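Workshop notebook, May
Ash glaze tests, third round

Thursday, started 8.15

Unpacked the small kiln. Cones on the middle shelf are where they should be, the bottom shelf is a touch under. Same as last time, so I am going to stop blaming the packing and accept that the bottom runs cool. Flat ware on the bottom from now on, tests in the middle.

Bisque was to 1000 as usual. I have been asked whether we should go higher for the Witska clay because it drinks so much glaze. Tried two tiles at a higher bisque in the last round and could not see enough difference to change the routine. It might be worth another go with thinner tiles.

Results by tile, middle shelf only:

W1. Witska body, washed ash, no clay in the glaze. Runny, pooled at the foot, went glassy green in the pool and brown where it was thin. Nice to look at and no use to anyone, it would stick to the shelf on a real pot.

W2. Same with a spoonful of ball clay added to the cup. Stayed put. Dull.

W3. Same as W2 but half the clay. This is the one. Small runs that stop before the foot, brown at the rim, a soft green on the flat. I would put this on a bowl.

A1. Agbeko body, same glaze as W3. Much darker because of the iron in the clay. Pinholes all over the upper third. I think the tile was dusty as I did not sponge it.

A2. Agbeko, sponged, same glaze. Far fewer pinholes but still some, mostly along the edge where I had scraped it with a metal kidney. Scraping drags up the grog and leaves little pits. Use the rubber one.

A3. Agbeko, unwashed ash. Crawled. Bare patch in the middle the size of a thumb. Not repeating this.

Ash preparation. Writing this down properly since I have done it three ways and only remember two of them. Dry sieve first to get the nails and charcoal out, then into the bucket with plenty of water, stir, leave overnight, pour off the top. Gloves on, the water is caustic and my knuckles are still sore from the last batch. Repeat until the water stops feeling slimy through the glove. Then wet sieve at 60 mesh, let it settle, pour off again and dry on the plaster bat. The bucket with the split handle has gone in the skip.

Dry weight after washing this batch: 924 g. That is enough for the tests and one small bucket of W3, provided nobody borrows any. I have put a lid on it and written on the lid.

Note on sieving. I went straight to the fine sieve with the first batch and lost a lot of it, and what was left melted too easily. The coarser sieve leaves some speckle in and I prefer it. Nélida Ulloa thinks the speckle looks like dirt. She has a point on the white body, less so on the Agbeko. Her suggestion is to grind the coarse part separately and add a bit back, which is more work than I want to do for a tile but might be all right for a bucket.

She also asked what tree the ash came from. I don't know. It came from the Flimton stove in the back room and people burn whatever they have in there, offcuts mostly, some apple from the big prunings. For a glaze we mean to repeat this is a problem. From now on there are two ash bins next to the stove, one for known wood and one for the rest. Known wood means known by the person who burned it, written on the tag.

Firing log, for the next person. Slow until the bung stops steaming, then bung in. Medium until red, then full. Cone 7 was down in the middle when I switched off, and the guard cone was leaning but not touching. No soak. I wonder if a short soak would clear up the pinholes on the Agbeko, but it might also send W3 over the edge. One thing at a time. Cooled with the bung in and did not open until I could hold my hand on the lid.

The kiln wash on the bottom shelf is flaking. Scrape and recoat before the next firing, mask on. One of the tall props has a crack down one side, and I have marked it with a pencil cross and moved it to the end of the rack. Please don't use it for anything taller than a tile.

11.40. Mixed a second cup of W3 and dipped six small bowls, three in each body. Counted to three in the glaze for the Witska and four for the Agbeko. Wiped the feet well back, further than looks right. Left a bare band inside two of them where I held the rim with the tongs, touched that in with a brush. It will probably show.

Afternoon: over to Zodcombe for the rest of the clay. They only had the Agbeko in the soft bags this time, and the bags had been standing a while, so the outside of each one is stiffer than the middle. It will want wedging for longer than usual. I have stacked them under the bench with the oldest at the front. The Witska is on order and they could not tell me when. We have enough for tiles but not for the bowl orders, so if anyone is throwing large this week please use the Agbeko or reclaim.

Reclaim bins: the left one is ready for the plaster, the right one needs to be left alone. Someone put Agbeko trimmings in the white bin again. It is all brown bin now.

To do:
Recoat bottom shelf.
Tags for the ash bins, and a pencil on a string.
W3 with a short soak, two tiles of each body.
Order cones, we are down to the last of the box. 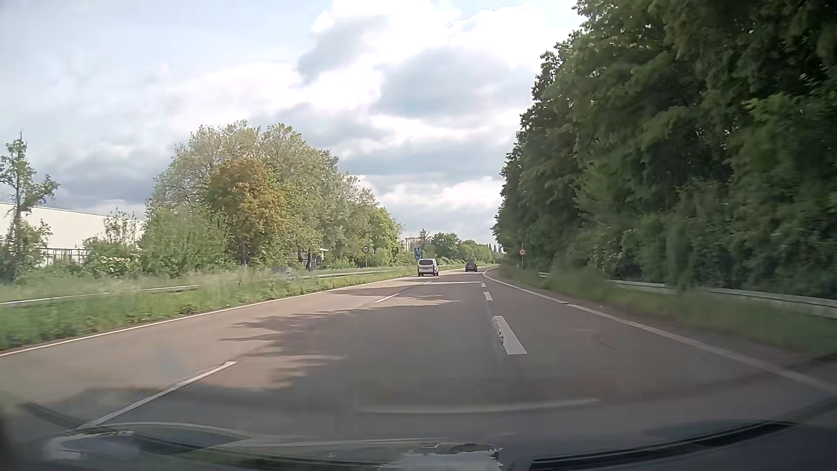 The Zodcombe receipt is in the tin. Bowls go in with the next glaze firing, middle shelf, on broken bits of bat in case they run.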